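Bag, tray, counter: Embla Eide on the last half metre of a bakery

Embla Eide has spent most of her working life on the part of a bakery that customers see for less than a minute. She trained as a baker, moved to the counter at Grenell, and now plans serving areas for small shops under the name Numach. We spoke on a Friday afternoon, after the lunch trade had finished and before the shop below her office had begun cleaning down.

Her subject is bagging: moving a baked item from a tray to a paper bag without crushing it, tearing the bag or leaving half the crust behind. She regards it as a matter of measurement.

"People will argue for a week about an oven and then put the bags wherever there is a hook," she said. "The oven runs on its own. The bag has to be opened by hand for every sale."

At Grenell she kept a tally over 13 working days. It came to 2868 bags, of which 207 were thrown away before they reached a customer. Most had split down a side fold as they were opened. The rest had gone soft from grease or had been stood in something spilt.

Brown paper, she said, behaves well if it is opened once and left alone. Each time the sides are pushed in, the paper takes a crease, and the next item going in catches on it. She prefers to see the mouth opened fully before anything is picked up, and tilted towards the tray.

"If the mouth points straight up, you have to lift over the rim and drop. A croissant does not like being dropped. Tilt the bag and you can slide it in on its base."

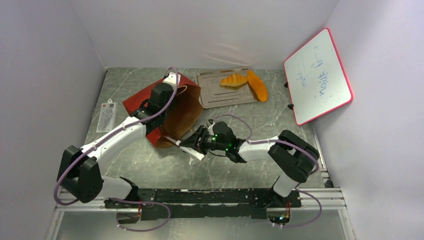
The order of loading matters as well. Long rolls go in first and lie along the side of the bag, and croissants follow, because a croissant at the bottom will carry the weight of everything above it. Where a roll is longer than the bag is deep, she leaves the end showing and does not fold the top.

"A folded top on a long roll is just a tear that has not happened yet."

On trays she is more flexible. A ridged metal tray lets air under the crust and gives the fingers or tongs somewhere to go. Its weakness is that long items placed across the ridges rock, and those placed at a slant tend to creep over the rim. She asks staff to straighten them when the tray is refilled.

Her former manager at Grenell, Keith Parsons, took some persuading. He had always kept the tray in front and the bags behind.

"I thought it was fuss," he said by telephone. "She moved the tray to the back right and the bag to the middle, and we stopped reaching across ourselves. I would not say it changed the takings. It changed how many bags I ordered."

Eide also puts a sheet of coloured paper under the bagging spot. It marks where the bag stands, and it collects flakes. Red was what the stockroom had when she first tried it, and she has kept to it. On a pale or veined surface, crumbs can be hard to see until somebody leans on them. The sheet is lifted and shaken out every hour, and replaced when it marks.

Labels and loose card packets should be kept at the far side of the counter, she said, well away from the bag mouth. At Massawe, a shop she planned in January, a price strip went into a bag with the rolls and came back the next morning with the customer.

Her next job is Grornelen, a café with a counter nine feet long and a single till. She intends to put two bagging spots there, one at each end, and to run the tally again before deciding whether the second is worth the space.

"I have a view," she said, "but I would like the numbers first."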